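Siltine owners' meeting, 2018-10-25
Minutes by Aisling Keogh

At the table: Chenxi Xu, Diệp Châu, Tahsin Pramanik, me. Saoirse Mac Suibhne joined by phone and we lost her twice, so if I've got her wrong on anything below, Saoirse, just email me and I'll fix it.

Last minutes: fine with everyone once I changed "new prop" to "reconditioned prop." Sorry, Tahsin!

Haul-out. Rafferty can take her any time before December and we picked the earliest slot they'd give us. Chenxi and I will bring her around from the mooring. Tahsin wants the bottom pressure-washed the minute she's in the slings (he did the scraping last year and has not forgotten it). Agreed.

Shore power. Our cord is 40 feet and the pedestal at the new spot is farther off than that. Diệp has a longer one at home and will bring it down. I'm supposed to label ours so it doesn't wander off again. 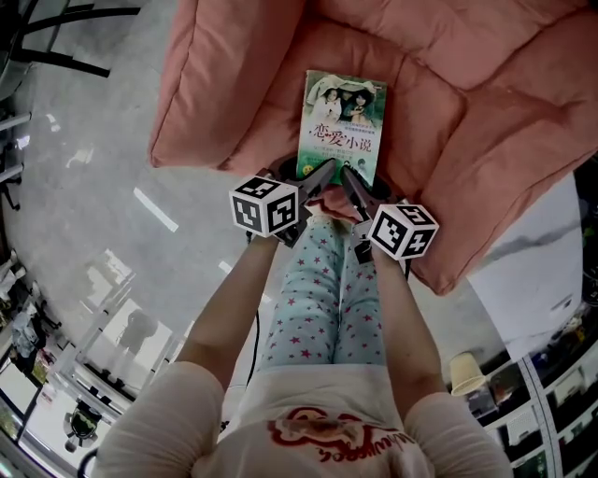
Book on the pink armchair

Engine. Chenxi changed the oil at 100 hours and didn't like the look of the raw water impeller, which had 2 vanes starting to crack. New one's ordered from Vutell. Saoirse asked if we're doing the heat exchanger too and we went back and forth on that for ages. I was for it, Tahsin was against, and we settled on pulling the end cap over the winter and having a look before we spend anything.

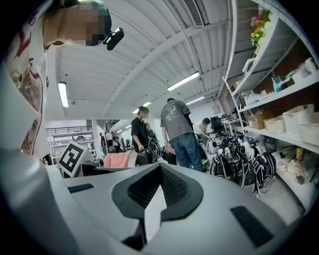
The bow stop on the trailer was my item, and I got a bit carried away with it. The old rubber block has gone hard and the stem slides off to one side whenever we winch her up. I'd like one cut as a deep V that narrows toward the bottom, pretty much like the big black pad in the photo, with some texture on the face so the stem stays put once it's in. Grurkonetti sells a plain one that Diệp thinks we could cut down ourselves. Chenxi would sooner buy the right shape. I'm getting prices on both.

Slip neighbors. The sloop on the outside is still tying off to our cleat. Saoirse will talk to them, nicely.

Cushions. They go to Tahsin's attic again, except the aft one with the busted zipper, which I'm taking home to sew.

Money. Everyone's paid up except me. I know, I know. I'll bring a check to haul-out.

Keys. We have 13 on the ring and can only match a few of them to locks. Diệp is going to try them all.

Next meeting in December at Chenxi's. Bring your own mug.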